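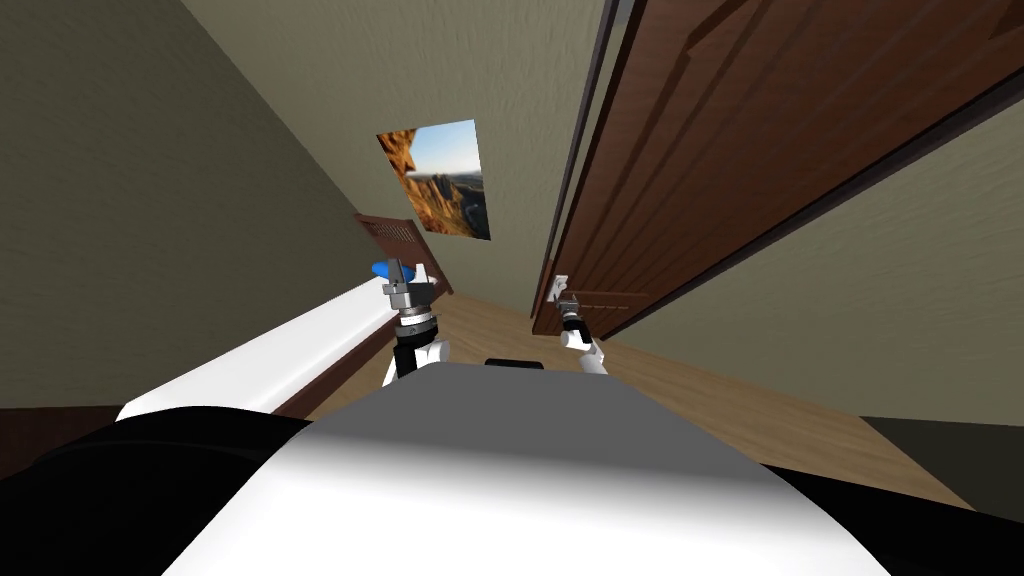

Page last changed: January, by Tahira

About the Workshop

Skoneck looks after one machine. Visitors expect a fleet, or at least a spare, and we have learned to let the silence do its work. The machine is called Stan. It has two arms, a broad white body and a long history with doors.

We started as the repair end of a bigger outfit, Wodumeck, which built mobile robots and preferred building them to fixing them. When it moved on to other things, Tahira Dhanial kept the bench, the torque wrenches and Stan. She still runs the place and still does the wrist joints herself, having seen what happens when other people do them.

What we do all day

Mostly we set Stan up, run it, find out what has drifted, and set it up again. Every change goes through the simulated apartment first. It has a long white countertop, a canyon picture at the far end and a brown door with a silver lever handle, and the right gripper has spent more time at that handle than any of us have spent at the gym. A simulated door costs nothing to hit. The one in our hallway costs 300 dollars, plus the conversation with the landlord.

When a run looks sensible on screen, we move to the real arms. The order has stayed the same for years:

Brakes on, power off, covers off.
Check the wrist cables for rub marks, left arm first.
Clean the finger pads and look for play in the gripper.
Home both arms and compare the readings with the last sheet.
Run the handle routine at quarter speed with a hand on the stop button.

The sheets go in a binder. We are on number 2211, and nearly all of them say "left wrist, again" somewhere in the notes. The software that keeps the simulated arms in step with the real ones is called Butus. It was written here, and it complains in complete sentences. If the model and the machine disagree over where a fingertip is, Butus refuses to start until somebody measures. It is usually right, and we have asked it to be less pleased about it.

Who we are

Two people full time, plus whoever is on placement from the college. Tahira handles the mechanical side and the ordering. The other full-timer does the wiring and wrote this page, under supervision. Placement students get the binder on their first morning and a torque wrench once they have read it.

Visiting

Come by after 2 p.m., when calibration is finished and we can be spoken to. Use the side entrance. The front door sticks, and yes, we have heard the joke.

Recent from the workshop
Left wrist, again
How we store finger pads
Butus release notes, with apologies
Placements: what to bring

Shared 2 times
0 comments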